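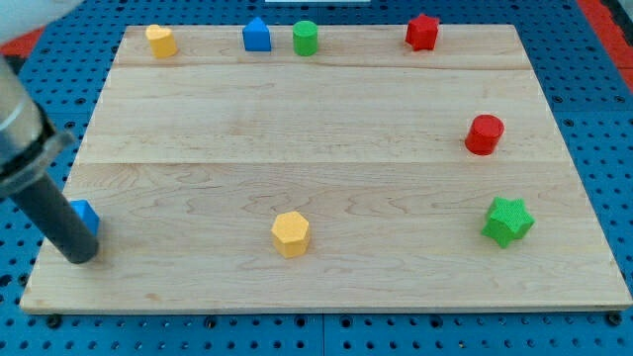 ## Ticket 467: arm on the sorting bench stops short of the blue house pieces

**Site:** Trirkmont, toy finishing room
**Raised by:** Shaimaa Benjelloun
**Picked up by:** Anas Naciri
**Opened:** September 2018
**Status:** closed, with one thing left over for Hazem

### What Shaimaa wrote

Hello Anas, sorry to land this on you when I know you've got the label printer in bits. The arm on the Flina bench is being funny again. I lay the eight blocks out on the maple board as usual (two of each colour, well spread out so it has room to get in), press go, and it does the hearts, the stars and the cylinders nicely enough. Then it gets to a blue house, comes down over it, stops, and sits there until the amber light comes on. After that I have to walk round, clear it, and start the whole board again, and by then the next tray is waiting and Xiomara is looking at me through the hatch.

I don't want to sound as though I'm against the thing. My wrists are a good deal happier than they were when we did all of this by hand, and I'd have it over the old way any day! But at the moment I spend my shift standing guard over it, and I was told I'd be freed up for the paint checks, which I enjoy and am rather good at.

### First look (Anas)

Thanks for such a clear note, it saved me a lot of guessing. I came down after tea and ran the board with you watching. Things I tried, in order:

1. Restarted the controller. No change, stopped at the first blue house.
2. Wiped the tip and checked the collar for play. All snug.
3. Swapped the blue house for the yellow hexagon in the same spot. Picked up first go.
4. Put the blue house back, turned so its point faced the far side of the board. Picked up.
5. Turned it the other way again. Stopped, error 765.

So it's the piece and the way it's lying, and the spot on the board doesn't come into it. The platform is blue as well, of course, and I did wonder for a good half hour whether that was muddling it, but the house sits on plain wood with plenty of maple showing all round, so I've put that idea to one side.

### Second look (Anas, with Ashraf Ezzat)

Ashraf remembered that the shape list was reloaded when we moved over to the Hamdy program, and he was right to be suspicious. The house had gone in with a flat top, same as the cylinders. The arm was coming down expecting a level face, meeting a slope, and stopping as it's meant to. When the piece happened to be turned the other way it found just enough to hold on to, hence the on and off nature of it, which must have been maddening.

Ashraf put the proper outline back in and set the approach speed to 70 for that shape only. The other shapes are as they were.

### Check afterwards

Shaimaa ran her boards through to the end of the shift with the houses turned every which way. No amber light. She did the paint checks in between and only came back to change trays.

### Comments

**Xiomara Whitfield:** Lovely to have the trays arriving evenly again. Could whoever reloads the shapes next time tell the bench first? We lost most of a morning thinking it was something we'd done, and people were getting quite down about it.

**Ashraf Ezzat:** Fair point, and sorry. I've pinned a note by the controller asking for the person on the bench to try one of every shape before we walk away.

**Shaimaa Benjelloun:** Thank you both. Please could I also be shown how to look at the shape list myself? I don't need to change it, only to see it. I know these blocks better than anybody and I'd have spotted a flat roof straight away.

**Anas Naciri:** Yes, of course, and I should have offered. I've asked Hazem Ragab to set up a viewing login for the bench and left the ticket number with him. Closing this one, but do open another if the amber light comes back, even if it's only the once.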